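Notebook Workshop Stock Callsheets Archive Search

June, props and set workshop, Trostutach

Breakaway panes for Nanine, episode 636. Started at 7 in the morning while the building was still cool.

The scene is the argument in Paulík's, the café set. A chair goes through the glass panel between the counter and the back booths. The script has it breaking in one go, and then the two sisters play a long stretch of dialogue standing in the pieces. So the glass has to break clean, look right on the floor in close-up, and not crunch under shoes loudly enough to spoil the sound. The old sugar panes did the first two well enough. Sound complained about them every time.

Trying the Midon casting resin instead. Notes so far:

Batch A. Melted too fast, went yellow. You could see it against the white tile behind the counter even with the set lights down. Scrapped.

Batch B. Slower melt, stirred less. Clear, a few bubbles along the pour side. Cracked coming out of the tray because I lifted one corner first. Should have slid it off flat on the sheet.

Batch C. Same melt as B, tray waxed twice, left to cool with the doors shut. Came out whole. Some ripple when you look along it, none straight on. Camera had a look on the monitor and was happy.
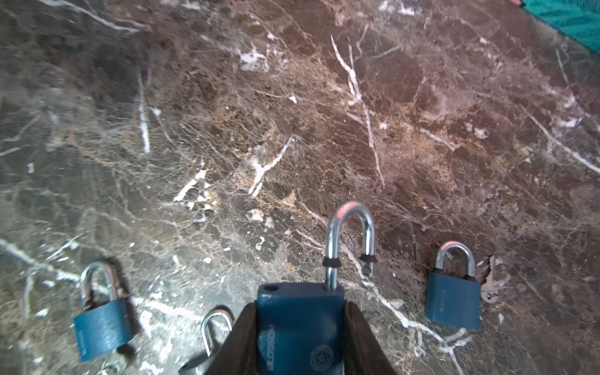
Drop test on C with the padded chair, from the height the actor will be holding it. Broke into large pieces with long points. The points are blunt and fold over if you press them, but they look nasty, and the director wanted smaller bits anyway. Scored the back of the next pane with a dull scribe in a loose web pattern before fitting. That one went into pieces the size of a hand or less. Score lines don't show from the café side as long as the blinds are half down. With the blinds up they catch the light, so the blinds need to go on the continuity sheet.

Noise: walked on the pieces in the leather soles from wardrobe. Much quieter than sugar. There is a dull click on the bigger ones. Sound will put a strip of carpet under the spot where the older sister stands, outside the shot.

Frame: the wood beading on the Paulík's panel was pinned tight for the real pane and will crack resin if the set flexes. Took it off, planed the inner strip, put it back with foam tape behind. Pane now sits with a little play. It rattles when the café door slams. The door slams in the scene before, so either we swap panes between scenes or someone holds the door. Asked the floor to decide. No answer yet.
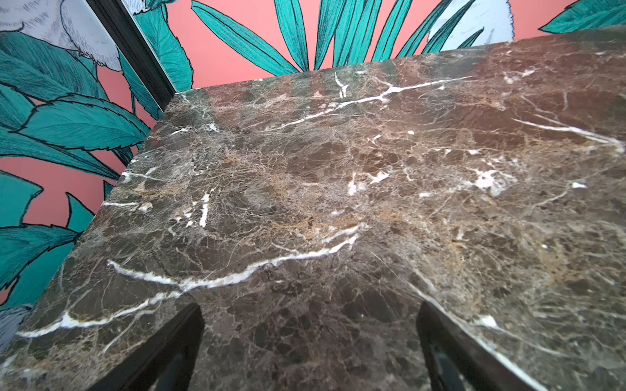

Stock: we need up to 10 panes for the shoot, counting rehearsal and spares. There is enough resin on the shelf for the hero panes but not for all the spares. Ordered more from the usual supplier. If it comes late, use sugar for rehearsal and keep the resin for the takes. Do not mix the two in one frame, the color is different.

Cleanup: pieces go in the lidded bin, not the skip. They can be melted again for floor dressing but not for a full pane. Tried that with the bits of B and it came out cloudy.

Also on the bench this week, for the record: the café menu board needs new prices, the story has moved on a year. The cake stand is back with its foot glued. The till drawer sticks again. The coffee is now 100 on the board but still 90-something on the small table cards, so those need doing before the close-ups.

To do next:
- pour D and E on the same afternoon, same melt as C
- score both before they go to the store
- label the backs, café side and booth side
- send the blinds note to continuity
- chase the floor about the door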